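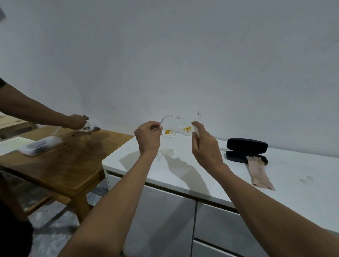 Skuten Project: Methods Meeting, Minutes

Home Projects Minutes People Contact

Held in the upstairs room at Trasercombe, July, starting 2:00 p.m.

Present: Najwa Nseir (chair), Ruaridh Tosh, Kenneth Cowie, Innes Dunbar. Tudur Skyrme joined by phone from Zuscombe and dropped off twice. Minutes by Innes.

1. Last meeting

Minutes accepted with one fix. Kenneth did not "agree" to the new scoring sheet. He agreed to read it. He has now read it and still does not agree.

2. Wiping result

Ruaridh presented the comparison. The policy trained on first-person video of people cleaning small household things, followed by a short round of practice on the arm, was set against the policy trained on arm practice alone. His summary was that the video helps, and helps most on eyeglasses, where the hand has to hold a thin part still while the other hand works close by. The training set now stands at 2,000 clips, of which 700 are eyewear.

Najwa asked what "helps" means here. Ruaridh said a higher score on the sheet. Najwa said the sheet gives points for the cloth touching the lens, and a robot could collect those points all afternoon and hand you back a dirty pair of glasses. She wants to see a number for how much of the orange-yellow stuff is still on the lens at the end. Ruaridh said the contact score and the clean score ought to move together. Kenneth asked if anyone had checked. Ruaridh has not.

Tudur said contact is easy to score by machine and leftover smear is hard, particularly on clear frames with clear lenses. Najwa said that was a fair reason to be slow and a poor reason to measure something else.

ACTION: Ruaridh to rescore the eyewear trials for what is left on the lens, by hand if need be.

3. Clear frames

Kenneth has been going through clips and does not believe the hand labels on transparent temple arms. Where one hand pinches the temple by the hinge and the other holds a white cloth or tissue, the labeler often marks the first hand as "idle" when it is plainly gripping something. If the model is learning from those labels, it is learning that one hand does nothing. Kenneth's view is that this could account for the arm letting go of the glasses partway through, and that the write-up should stop calling that behavior "regrasping."

Ruaridh thinks the labels are noisy but good enough. Kenneth asked good enough for what. Some back and forth, not minuted.

Tudur suggested sorting the eyewear clips into clear and colored frames and running both through the labeler again. Agreed.

ACTION: Kenneth and Tudur to split the clips. Kenneth to write down the rule for "holding" before they start, so it can't drift.

4. Background clutter

Najwa raised the paragraph in the draft that says the video is "uncluttered." She pointed to the clip with an open black case and a long beige-pink pouch on the same counter as the glasses, and another person's arm busy off to the left over a stained table. She doesn't mind the clutter. She minds the sentence. Either we say the method copes with other hands in view and show it, or we say nothing.

Innes asked if the model can tell the wearer's hands from a second person's. Ruaridh said it uses position, with the nearest pair taken as the wearer's. Tudur said he would bet against that holding up where two people share a counter. No test of this exists.

ACTION: Innes to cut the sentence. Tudur to propose a small test.

5. The Cruickshank arm

The comparison rests on 6 runs for each policy, all on one arm, all with the same pair of glasses. Najwa said she would not accept this from anyone else and doesn't see why we should accept it from ourselves. Ruaridh said arm time is short. Kenneth asked that the write-up give every run separately, with no average. Ruaridh would prefer to keep the average and put the runs in a table under it. Agreed to do it Kenneth's way for now.

The word "generalizes" comes out of the title. Ruaridh asked for his objection to be noted. Noted.

6. Other business

The shared drive is nearly full again. Tudur to move the older clips off it but leave the eyewear folder where it is until item 3 is done.

Next meeting once the rescoring is in. Closed 3:40 p.m.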